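Print
E-mail this entry

Notebook, living room, Felness
06/04/2022
N. Nieto

Carried on with the red shirts. Mikkel had the list from March and we kept his numbering, so today starts at item 118. Everything was done on the grey seats. The cutting table is still stacked with the Rivera order and I didn't want to shift it.

Small shirts fold badly if you use the adult method. The sleeves end up as a lump in the middle and the bundle rocks when you put another on top. Went back to thirds: sleeves in, sides in, hem up to collar, turn over. Rest each bundle on the seat and leave it alone before judging the edge.

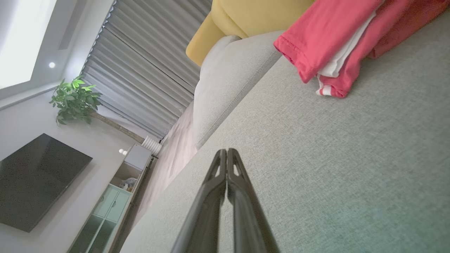

Folded bundle on the seat, coral-red on top, white layer under. Yellow cushion behind.

The white layer showing under the red bothers Mikkel Þórarinsdóttir more than it bothers me. He wants it tucked fully inside. I think a bit of white at the lower edge makes it easier to see which way up the bundle is when you pull it off a shelf. Left it for now. Ask Stillov which they prefer before we do the rest.

Numbered shirts: fold so the print faces up and keep the crease off the print where you can. On the smaller sizes you can't, there isn't enough plain cloth to work with. 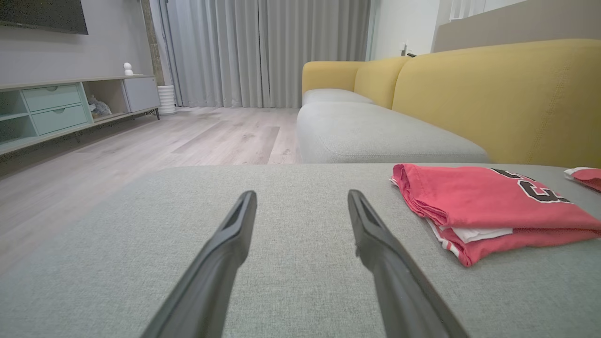 Numbered shirt folded, black numerals outlined in white. Second red bundle at far right.

Bin 23 is the one for numbered shirts. Bin label is peeling, needs redoing.

Flat check comes before folding. Lay the shirt sideways, neck to the left, smooth from the collar toward the hem, then pull the corners square. Look at the sleeve bands and collar for loose stitching and find the care label so it doesn't get folded to the outside. 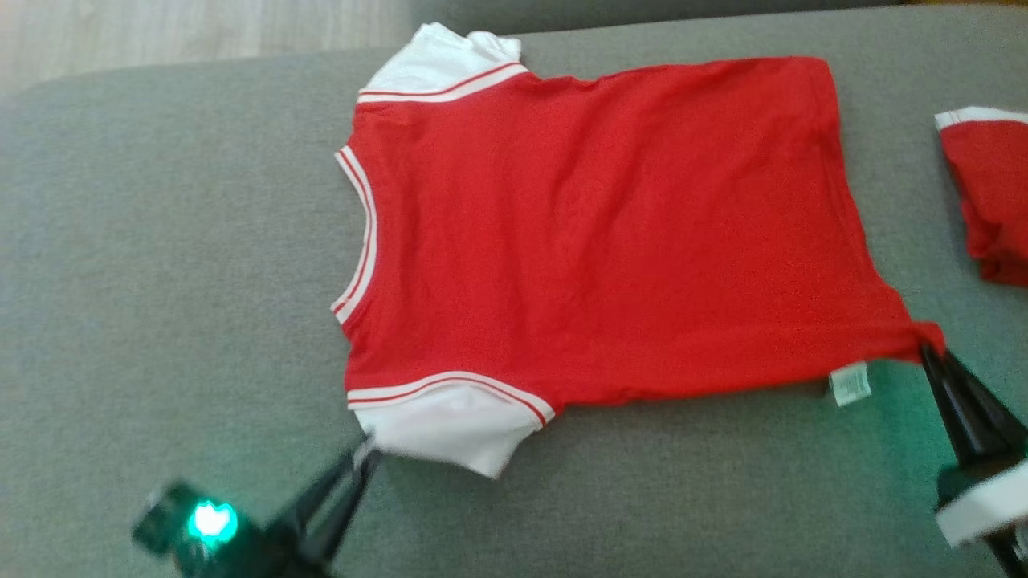
Red shirt with white sleeves, laid flat. Striped bands and collar, care label near the hem, creasing toward the right half.

Creases at the hem end are the usual trouble. Smoothing by hand is enough for most. Drorkinov steamer is still out on loan, job sheet 1726, so anything worse goes in the side pile.

To do:
- Stillov about the white edge
- new label for bin 23
- get the steamer back

Print
E-mail this entry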